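The figure the firm had given us was for 20 grippers, and the money would cover 3. I had that written on the back of the Pradis quote, which I carried up and down the hall all afternoon looking for somebody with a pen that worked.

"Ask Urumel," the buyer said. "They lease."

"They lease arms. We need the hand-held kind."
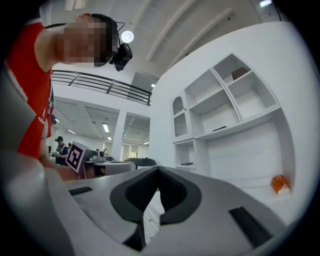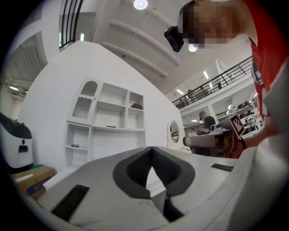

Itcombe Quarterly, Issue 40

She went through the lines again and struck out the spare finger pads. Then she put them back and struck out the training days.

"What do the marker cards cost?"

"Almost nothing."

"Then order 200."

I wrote it down. By four o'clock we had plenty of cards, no training and a delivery date in December. She signed the form, and I took it downstairs to be copied.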